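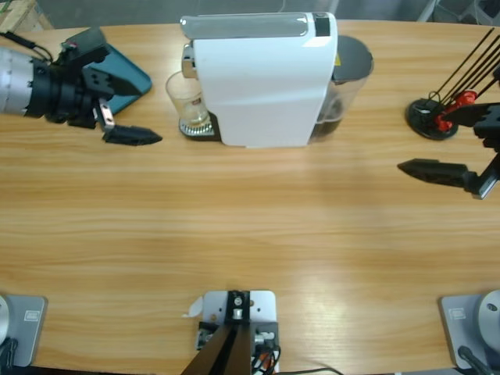
I've had the two arms up and running in our shared workshop at Claltcombe since May, and people keep asking me for the boring bits: how you stop it all sliding about, where the cables go, what you do about water. So these are my tips for anyone daft enough to teach a pair of robot arms to make the coffee.

First, bolt things down before you write a single line of code. I spent 29 evenings on the software and one on the base plates, and it should have been the other way round! Nima Farahani lent me his good torque wrench and I went round every bolt twice. If an arm shifts by 2 mm, every position you've saved is rubbish.

Second, start with the fiddly job. For us that was loading the capsule — get that right and the rest feels easy.
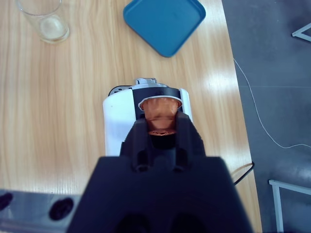
Capsule going in, wide end up.

A few things that helped with capsules. Come in slowly from straight above, let the fingers open only when the rim is level with the slot, and save a "hover" position a little higher so you've somewhere safe to retreat to. I keep a tin of dented capsules for practice. My tally stands at 119 practice drops, and I've stopped being embarrassed about it.
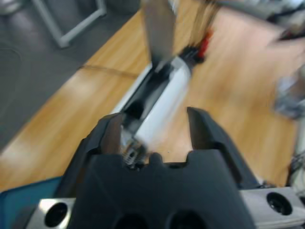
Cables are where most home builds come unstuck, ours included. Siamak Nazari has a rule that any lead near a moving arm gets walked through the whole routine by hand first, and I've pinched it. A thin cable lying across the wood looks harmless enough, but a finger only has to catch it once, so run yours along the edge and tape it every hand's width. And do your checking at slow speed. When the arms are moving quickly the wrist camera gives you nothing but smears, and you can't tell a lead from a table joint.

Next, glasses. Use the same one every time, a plain straight-sided tumbler if you've got one, and mark its spot on the tray with a dab of nail varnish.

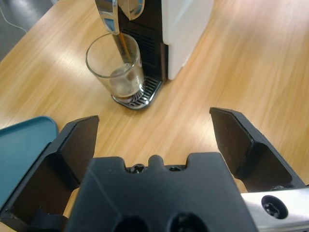 I'd also keep the fingers well back while anything is pouring. Ours open wide and wait, and there's a pause in the routine (I call it Kastura, after a very patient cat) that holds everything until I press a key. Clean the finger pads with a barely damp cloth, never a wet one, and let them dry before you start again.

The whole lot of brackets and screws came to £296, mostly from Rezaei down on the Mirnholm road, who'll cut plate to size if you ring before noon. Take a drawing with you.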